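Pundari Play Kitchen: Set-Up Guide
Section 4. Laying out the table set

Revised October by Panagiotis Georgiou, from Jaanus Petrauskas's notes

Read this section before you put anything on the table. The leaflet that comes with the Pundari set claims the layout takes a few moments and that children will "naturally keep the pieces in order." I have my doubts on both points, and the steps below assume neither is true.

4.1 Before you start

You need a table with a plain, wipeable top, the pieces you plan to use, and a bin for everything else. A light tabletop makes the smaller pieces easier to find. The leaflet suggests a patterned play mat on top. Skip it. A mat slides, wrinkles under the cups, and hides exactly the sort of small piece you will be looking for later.

CAUTION: Check the age marking on each package before you open it. Pieces bought separately may carry a different marking from the main set. When you mix them, go by the strictest one.

4.2 Placing the large pieces

1. Wipe the tabletop and let it dry.

2. If you are using the toy toaster oven, put it down first, along one side of the table. Everything else has to fit around it. Turn it so the door can be reached without leaning over the other dishes.

3. Put the frying pan at the far end from the oven. The leaflet shows the two side by side, which looks nice in a drawing and leaves you no room to work.

4. Set the colander down flat. If it rocks, look underneath for a trapped piece of play food before you decide the base is warped.

5. Put the plate near the middle of one long side. Leave it clear until step 8.

4.3 Adding cups, bowls and food

6. Place the mug where the handle can be grabbed. The direction doesn't matter much. I have read advice about always facing handles to the right, and I have yet to see a child take any notice of it.

7. Put out the bowls with a little space between them. Do not nest them, even if the package shows them nested. A nested bowl gets treated as one bowl and the lower one is forgotten.

8. Lay the ketchup bottle on the plate. It is a soft piece and will not stand up reliably, whatever the package says about a "stay-up base." Lying down is fine.

9. Add the fruit last. Spread it over the open part of the table so that each piece can be picked up without moving another.

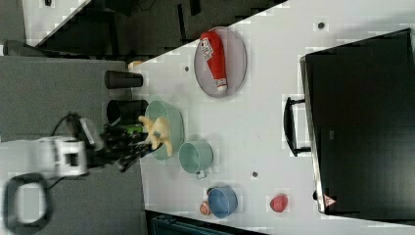
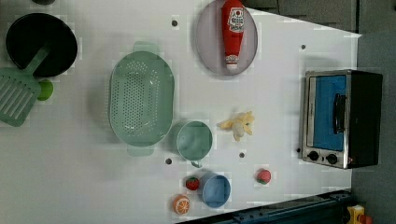
Two table layouts. The ketchup bottle lies on the plate in both; the toaster oven and spatula are in the second only.

NOTE: You do not have to use every piece. Try the dishes and one or two soft pieces for a first session and bring in the oven and the fruit another time. The Pundari catalog lists 106 pieces across the kitchen range, and I can't think of a table that would be improved by all of them.

4.4 Cups that tip over

Light plastic cups fall over when the table is bumped. The leaflet recommends putting a dab of removable putty under each one. We tried this at the Kostemard playroom. The cups stayed put, and then the children pulled on them harder, and the putty ended up on the bowls. My advice is to leave a fallen cup where it is until someone wants it.

If you can't live with that:

a. Move the cups away from the table edge.
b. Keep them out of the path between the plate and the nearest chair.
c. Use fewer cups.

4.5 Utensils

A spatula can be laid across the pan or beside it. Across the pan saves space, though the end may stick out over the tabletop and get knocked. Beside the pan is tidier and uses room you may not have. I go back and forth on this. Jaanus prefers it across the pan and says the complaint about knocking is overblown.

CAUTION: Toy pans and bowls are for pretend cooking only. Do not put them on a stove or in a real oven. Do not use them to serve food unless the package says they are suitable for that.

4.6 Mixing brands

Vetar and Đorđević both sell pieces that are advertised as fitting the Pundari set. "Fitting" is a generous word. The Vetar lids we ordered (part 834) sit loosely on the Pundari bowls and come off when you lift them. The Đorđević cups are a good size but do not stack with ours. Buy a single piece and try it before you order the rest, and keep the receipt.

Color is another matter. The catalog says all greens match. Compare them in daylight if you care. I stopped caring some time ago.

4.7 Clearing the table

10. Take the small pieces off first. Look inside cups and beneath the rims of pans and bowls, where round pieces tend to roll.

11. Put soft pieces in their own bag. Follow the sewn-in label for washing. If there is no label, wipe with a damp cloth and let the piece dry fully before you put it away.

12. Stack the plates and bowls, largest at the bottom.

13. Put the oven away with its door shut.

14. Check the floor on all four sides of the table.

Missing pieces can be ordered using form 336. Allow more time than the form says. For storage bins and labels, go to Section 5.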